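Monday, late evening
Posted by the author of the Hirkberg notebook - 2 min read

I came home after nine and I want to write this down before I sleep, because tomorrow I will remember only the number.

The number is 13. We did 24 trials with the new policy on the Skumico board, and 13 were complete, with every part in its place. In June the old policy gave us 5 from the same 24 starting layouts. The new one was trained on 2,681 demonstrations, and I have watched so many of them that I see small blue pegs when I close my eyes.

What I changed is simple to explain. Before, both arms received one common plan and moved at the same time, also when only one of them had something to do. Now each hand has its own small "wait" signal, and the model must learn when to use it. I was afraid it would learn to wait always. For two weeks in spring it did exactly this, and I was quite ashamed in the group meeting.
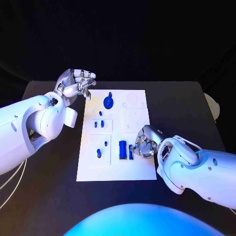

Right hand at the thin bar, left hand open over the corner of the board.

I like this moment very much. The tall block and the bar stand so close together that I can hardly put my own finger between them, and this is the place where most of the old trials ended. Today we lost only four there. The other seven failures are more boring: three times a peg fell over, and four times the hand closed too early and held air.

I must be careful with my happiness. All the layouts were on one board, with one kind of light, and the parts were always blue. The Grewal method, which we compare with, was tested on three boards, so a reviewer will ask. I would ask too. I also do not know yet if the waiting helps by itself or if the extra demonstrations did the work. For this I need to train again without the signal, on the same data - four days of computing, if the queue is kind.

The write-up for Wonen is not started. I have a title and I do not like it.

I ate bread and cheese for dinner, standing in the kitchen. Tomorrow first the training job, then the failure videos, all eleven, slowly.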